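Participants wanted: home storage and dosing-record study for dry food supplements

Skarnoser Home Trials
Posted 5th February

Skarnoser Home Trials is recruiting adults for a study of how powdered and granular supplements are stored, measured and recorded in private households. The study compares two methods of record keeping, one on paper and one by telephone, and measures how closely each matches the weight of product used. Participants do not need to take any new supplement. The study is limited to products that participants already buy and use.

Background

Most published information on supplement use depends on what people remember. A participant is asked at the end of a month how often a product was taken and in what amount, and the answer is entered as given. Earlier work in our Preda series showed that weighed use and reported use differ in both directions. Some households used more than they reported, mostly through heaped scoops. Others reported a daily dose and skipped the product on days away from home.

The Preda series relied on weighing by our own staff, with home visits at the start and end of each period. Visits are expensive, and they change behavior. The present study, Paka, replaces the visits with a kitchen scale and a short record kept by the participant. We want to know whether the resulting data are good enough to use in larger studies.

Who can take part

You may apply if all of the following are true:

You are 18 or older.
You have used at least one powdered or granular supplement on most days during the past two months.
You buy the product yourself or share the purchase with someone in your household.
You expect to sleep at home for most nights in March.
You can read a digital scale display and write down a number.

You may not apply if any of the following are true:

You take the product under a hospital feeding plan.
You were enrolled in any part of the Preda series.
You or a member of your household works for a company that makes or sells supplements.
Your only product is in capsule, tablet or liquid form.

Products in single-serve packets are accepted only if you also use a second product from a tub, can, jar or resealable bag. Home blends are accepted if all the ingredients are dry and you can list them. Protein powders, fiber powders, electrolyte mixes and mineral granules all qualify. Plain flour, sugar and salt do not.

We have 89 places. Two members of the same household may both enroll, provided each uses a separate container. If you share one container, only one of you can be the registered participant, and the other person's use is entered in the "other user" column.

What participants do

After enrollment you will receive a parcel with a digital scale, a calibration weight, a record booklet, a set of adhesive labels and a level measuring scoop. The scoop is supplied for one task only, described below. Please keep using your normal scoop or spoon for everything else.

On the first day, weigh each registered container with its lid on and its contents inside, and write the weight on the opening page of the booklet. Attach one label to the container. Place the label where it does not cover the lot number or the expiration date. Leave any scoop that normally sits in the container where it is, and note on the opening page that it was included in the weight.

For the next 40 days, weigh the container once in the evening and record the weight. Half of the participants will also write down each use as it happens. The other half will receive a short automated call in the evening and give the number of uses by keypad. Assignment to a group is random and cannot be changed on request.

On nine of the days, marked in the booklet, you will do the scoop task. Fill your normal scoop in your normal way, weigh the contents, and return them to the container. Then do the same with the level scoop. Complete the task before the evening weighing.

If you finish a container during the study, weigh it empty with the lid on, record the weight, and keep it until the closing call. Register the replacement as a new container with a new label. Do not pour the remains of an old container into a new one. If you do so by accident, record the date and weigh the new container again. 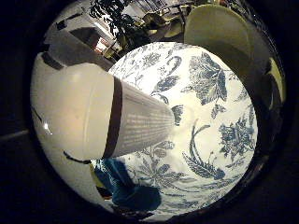

Storage conditions are also part of the record. The opening page asks which room the product is kept in, whether it stands near a stove, kettle or window, and whether the lid is closed fully between uses. Powders take up moisture from the air, and a container kept in a humid kitchen can gain weight between two readings with no product added. We correct for this using a humidity card, sent to a subset of participants. If your parcel includes a card, read it at the same time as the evening weighing.

Time required

The evening weighing takes less than a minute for one container. The scoop task takes longer, chiefly because the contents have to be returned without spilling. There is one opening call and one closing call, both with study staff.

Payment and equipment

Participants who complete the study are paid by bank transfer after the closing call. The payment schedule is set out in the information sheet. Participants who withdraw early are paid for the days recorded. The scale is yours to keep. The calibration weight and the humidity card, if supplied, must be returned in the prepaid envelope.

We do not reimburse the cost of supplements.

Data handling

Booklets are identified by a participant code. Names and bank details are stored separately from study records in the Juvitz system and are deleted when payments have been settled. Product names are recorded for analysis but will not be published alongside individual results. You may withdraw at any time without giving a reason and may ask for your records to be destroyed up to the date of the closing call.

The study does not give medical or dietary advice. Staff cannot comment on whether a product or an amount is suitable for you.

How to apply

Request the information sheet and screening form through the contact page, using the reference Paka. List every powdered or granular product you use, the type of container it comes in, and the approximate fill level at the time of writing. Incomplete forms are returned once for correction. Applicants are enrolled in the order in which complete forms arrive, and later applicants are placed on a waiting list.

Study lead: Theresia Bühler
Enrollment and parcels: Cyrill Ruchti

Questions about eligibility should be sent to enrollment before the form is submitted. Parcels are shipped after the opening call has been scheduled.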